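I'd like to put in a word for the folded cloth. One cloth, folded properly, left out on a clear table where a hand can find it. I've been keeping house in Irkthorpe for a long time, in three different flats, and I have come round to thinking that it does more for a room than any amount of storage, and I want to say why before the people with label makers win the whole argument.

The case against goes like this. A cloth is a tool, tools go in drawers, and a cloth on show means a job half done. I believed it for years! I had a drawer of them, jammed so full that it needed a hip to shut it, and I dusted perhaps twice a season, with a sock. Then in July I gave most of the drawer away, kept the few I liked, folded one in quarters and put it on the big table. I've wiped that table nearly every day since.

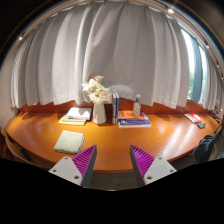 So the first thing in its favour is plain laziness, and I mean that kindly. We use what we can reach. A cloth lying ready will deal with a ring from a mug before you've thought about it, whereas a cloth in a drawer has to be remembered, fetched and (worst of all) put back. Orange-brown wood with a shine on it shows every smear when the light comes in low, and I would much sooner have the cure beside me than a bottle of something expensive from the shop in Drorkwood.

The second thing is the fold itself. I'm a great believer in folding, and a fairly bad folder, so don't imagine I'm talking about hotel corners. Lay the cloth flat and smooth it outwards with the side of your hand. Bring the long edges together, then the short, then fold once more if it's a big one, and press down on the last fold as though you were closing a book. The layers will creep at one side. Let them! A soft stack of edges is half the charm, and a cloth folded to razor sharpness has a way of making people afraid to use it.

My neighbour across the landing disagrees with nearly all of this. She rolls. Rolling is fine for a suitcase and I've done it myself on the train to Pradine, but on a table a rolled cloth wanders off, and when you open it out it wants to be a tube again. A folded one stays where it's put and gives you several clean faces to work through, turning it as you go. I can do the whole table and the windowsill on one cloth that way, with a face left over for the tap.

Then there's colour, which I think matters more than the tidy-minded admit. Pale green on warm wood is lovely. I'd never have chosen it from a catalogue; it was simply what was left on the stall, and now I'd be sorry to go back to white. White cloths look like a clinic and bright ones look like a warning, but a soft sage sits next to a few books and a plain curtain as if it had always been there — and it forgives a tea stain, too.

I'll grant the other side one point. It only works if the rest of the table is mostly bare. Put the same cloth among the post, the chargers and last week's paper and it becomes one more thing to move. When I first cleared mine I was ruthless: three books at most, lying flat, and anything else had to leave by bedtime. Some nights it doesn't leave. A friend once sent me an article from a home magazine called Pugh which promised 100 ways to clear a surface, and I read every one with great pleasure at a table I couldn't see.

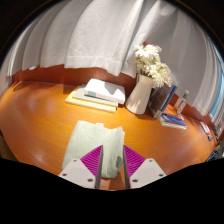 How often should a table cloth of this sort be washed?

Whenever all its faces have been used, which in my house comes to twice a week. Wash it warm, skip the softener (it leaves the fibres slippery and they stop picking things up), and dry it flat if you have the room. Fold it again as soon as it's dry. If you leave it in the basket overnight you'll be ironing it, and I refuse to iron a duster.

I keep four going at a time, one out and the others waiting on a shelf, and that has been plenty even with visitors. The old drawer now holds string, candles and the good scissors, and it shuts with one finger.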